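Opinion > Workbench > Robots at Work

Please, Write the Rules Down
by Xóchitl Ocampo
October 31, 2018

I have a bone to pick with the phrase "common sense." I hear it in every robot shop I walk into, usually right after I ask to see the house rules. Oh, we don't really have any, it's all common sense! And then I watch two smart people reach for the same object at the same moment, one by hand and one by remote, and I go looking for a chair at the back of the room.

Most of the rule writing in our business goes to the big machines, the ones behind fences with the yellow paint on the floor. Fine, those can hurt you badly. But a lot of the work these days happens on a tabletop, with two arms and a few things from somebody's kitchen drawer, and people get relaxed around it. A juice bottle doesn't look like a hazard. It looks like lunch.
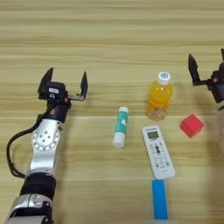 Who should be allowed to reach onto the table while the arms have power?

One person, named before the session starts, and only after the operator has said "holding" out loud and taken both hands off the controls.

I stole that rule from Hnat Hordiienko, who ran the bench at Multura when I was there, and I've never found a better one. He had it on a card taped up by the door (his handwriting was awful, so we all learned it by heart, maybe that was the plan). The whole card had 2 rules on it. The other one was that you reset the table before you talk about what went wrong. We hated that one! You want to talk right away, you're excited, the gripper did something weird. But if you talk first, someone nudges the glue stick while they're making a point, and now your next run starts from a layout no one wrote down.

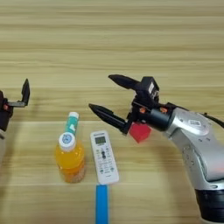
The usual complaint is that rules slow you down, and sure, they do a little. At Nondia I timed it because I was tired of arguing. Saying the word, waiting, reaching in and stepping back added 30 seconds to a reset. I can live with 30 seconds. What I can't live with is the Katayama way, a 300-page binder that covers everything down to which shoes you wear, and that I'm pretty sure was last opened to press a leaf. If your new hire can't recite the rules by Friday, you have too many.

I'd add one of my own, about liquids. If there's a drink on the table as a test object, it stays capped, and your own drink goes somewhere else entirely. I know, I know, I sound like a librarian.

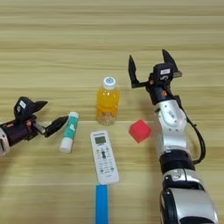
And put the date on whatever you write. Rules go stale. Ours at Rida still told people to check a switch that had been taken off the bench the December before, and every single person was signing that they'd checked it. Me too, for weeks. That bothered me more than any near miss, and it's why I now cross out one line for every line I add.

So get a card and a marker and write yours tonight. Send me a copy if you like, I collect them, bad handwriting and all.

Contact | © 2018 Xóchitl Ocampo | Back to top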